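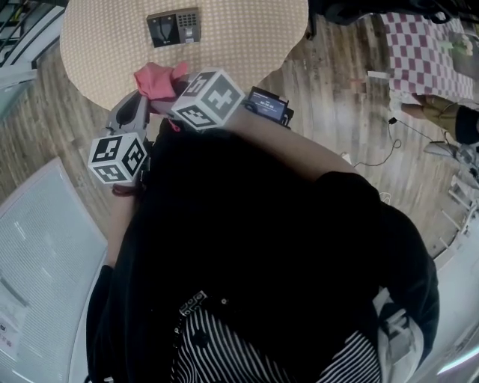
Contra el trapo perfecto
Opinión. 2020-06-11

Llevo semanas con esto en la cabeza y lo suelto ya, sin ordenar mucho. Limpiamos demasiado. O peor, limpiamos mal y con culpa. Y encima compramos cosas para limpiar que luego hay que limpiar.

En abril me puse a vaciar el armario de debajo del fregadero. Un horror. Botes a medias, un espray para cristales, otro para cristales "con brillo", una crema para la vitro que no tengo (cocino con gas, siempre he cocinado con gas). Dos botellas de Sulteo, el de pino, las dos abiertas. Un bote de Sarkum para juntas que compré en la mudanza y que huele a piscina municipal. Trece productos en total. Para un piso de dos habitaciones!

Mi abuela tenía jabón, vinagre y una camiseta vieja cortada en cuatro. Ya sé, ya sé, el discurso de la abuela. Tampoco la quiero de santa. Se dejó las rodillas fregando suelos y nadie se lo agradeció, y mi abuelo no supo nunca dónde se guardaba la fregona. No echo de menos aquello. Echo de menos la camiseta.

Porque un trapo hecho de ropa vieja tiene una cosa que no tiene la bayeta de oferta, y es que ya está pagado. Ya está fabricado. Ha pasado por cincuenta lavados y no suelta pelusa. Cuando se muere, se muere, y a otra cosa. La bayeta nueva viene en paquete, el paquete en caja, la caja en camión. Y el color, claro, que si la azul para el baño y la rosa para la mesa, como si la mugre supiera leer etiquetas.

Se lo comenté a Dorota Pawlak, vecina mía del segundo, que trabajó años en la tintorería Pietrzak antes de que cerrara. Me miró con cierta pena. Que lo del color sí sirve, me dijo, que en la tintorería separaban todo y por algo sería. Vale. Le doy la razón en el baño. En lo demás no. Separar sí, pero para eso me basta un nudo en una esquina.

Y luego está la tele. Los anuncios. Esa cocina blanca con una encimera donde no ha comido nadie en la vida, y alguien que pasa la mano y sonríe. Yo paso la mano por la mía y encuentro migas. Migas de esta mañana, que son prueba de que hemos desayunado. Desde cuando eso es un fracaso.

Entiendo el miedo de estos meses, que conste. Yo también he limpiado los paquetes de arroz en el rellano. He frotado el pomo de la puerta a las once de la noche. Cada uno se calma como puede. Pero una cosa es lavarse las manos y otra es la lejía como religión, y me temo que lo segundo se nos va a quedar pegado cuando lo primero ya no haga falta recordarlo.

El otro día en Hulalwood, la tienda de muebles del polígono, había una mesa de más de 2,000 euros (así lo ponían, con la coma, a saber). Preciosa. Pregunto cómo se limpia. Un aceite especial, un paño especial, nunca agua, nunca calor, y posavasos siempre. O sea, una mesa en la que no se puede cenar. Me fui a casa a cenar en la mía, que tiene un cerco de café desde hace siglos y una quemadura de cuando se cayó la cafetera.

Qué propongo. Poca cosa. Que los trapos se hagan de lo que ya hay. Que se compre un bote cuando se acabe el otro. Que el que ensucia sepa dónde está la fregona, tenga la edad que tenga, y esto lo digo por alguien de mi casa que me lee. Que haya un día a la semana sin tocar nada, ni un plato, y que no venga nadie a mirarlo con cara rara.

El Sulteo lo estoy gastando, por cierto. Las dos botelllas. El Sarkum se lo ofrecí a Dorota y me dijo que ni loca.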